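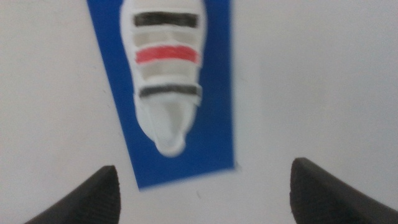

Refinishing a white table top - paint, laminate or leave it?

skolhouse_dan
I have a work table in the spare room that my wife and I use for cutting fabric, wrapping packages and paying bills. The top is painted and it's going yellow along the side that gets the sun. I want it white again and I want it to stay that way. Budget is small. Sanding and repainting is the obvious choice but I did that four years ago and here I am again. What are people using?

mattgray
What paint did you use last time? Oil-based white goes yellow, and it goes yellow faster in a dark room than in a bright one, so I'm surprised yours is worse on the sunny side. If it was a water-based paint with a clear coat over it, the clear coat is what turned.

skolhouse_dan
Water-based enamel, then two coats of poly from a can I already had in the garage. So probably the poly.

mattgray
Oil poly?

skolhouse_dan
Checked the can. Yes.

mattgray
There you go. Sand it back, repaint, and use a water-based clear or no clear at all. A good cabinet enamel doesn't need a topcoat for what you're doing. Give it three weeks before you set anything heavy on it.

pinlaurel
I would skip paint. I've had a laminate top from Vikdale for six years and I cut patterns on it every day. It was $104 for the sheet, and a can of contact cement on top of that. You do need somebody to help you lower it, and you need dowels or strips of wood between the two surfaces so it doesn't grab before it's lined up. After that you trim the edge with a router and you're done.

mattgray
You're done until the edge chips, and then you can't fix it. Paint you can touch up in ten minutes.

pinlaurel
Mine hasn't chipped. I eased the edge with a file when it was new and that was all it took. Touched-up paint never matches either, not on a flat white top with light coming across it. I can pick out every spot on my sister's.

Tovey_B
Whichever way you go, get matte or eggshell. I have a gloss top and the overhead light bounces straight into my eyes when I'm measuring. And put something down where you do most of the work. One area of my table gets nearly all the wear.
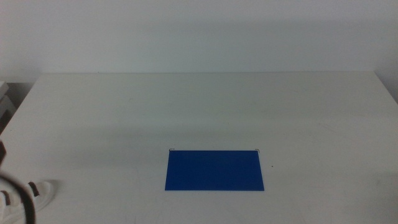 White top with a blue sheet down in the middle.

skolhouse_dan
That color is easy on the eyes. Is the matte hard to keep clean? Ours gets coffee and pencil marks.

Tovey_B
Pencil comes off with a white eraser. Coffee is fine if you get to it the same day. Ballpoint is the bad one. I've had some luck with rubbing alcohol on laminate, but I wouldn't try it on paint without testing underneath first.

mattgray
Alcohol will soften most water-based enamel, so test it for sure.

L_MacDonald
Laurier MacDonald here, I refinish furniture part time. Both sides have a point. For a table that gets blades and scissors on it I lean toward laminate. For a desk I lean toward paint. The thing I'd look at first is what the top is made of. If it's particleboard that has swelled anywhere, paint will show it and laminate will bridge it only if you grind the swelling flat first. Lay a long straightedge across it in several directions before you buy anything.

I'd also leave the old paint alone if it's stuck down well. Scuff it with 120 so the cement has something to hold. The bond is only as good as that paint, so if a piece of tape pulls any of it up, strip it.

pinlaurel
I stripped mine to bare wood and I'd do it that way again. I don't trust cement over old paint no matter what the tape says.

L_MacDonald
That's the safer way, no argument. It's also most of a day and a lot of dust.

skolhouse_dan
Put a level across it last night. It's flat except for a low spot near one leg, and I can just slide a nickel under there. Does that matter?

L_MacDonald
For laminate I'd fill it. Automotive body filler sands well and doesn't shrink much.

mattgray
For paint too. You'd see it with the sun coming in sideways.

skolhouse_dan
OK. I'm going to fill it, sand the whole thing and price the laminate. If the sheet is more than $150 around here I'll paint it with no topcoat. I won't get to it until August either way. I'll post when it's finished.

Related threads
Matelar table legs, are the threads metric?
Best way to cut laminate without a table saw
White paint that stays white (1,247 views)
Contact cement fumes in a small room
Square edge or rounded for a sewing table
Filling a low spot before veneer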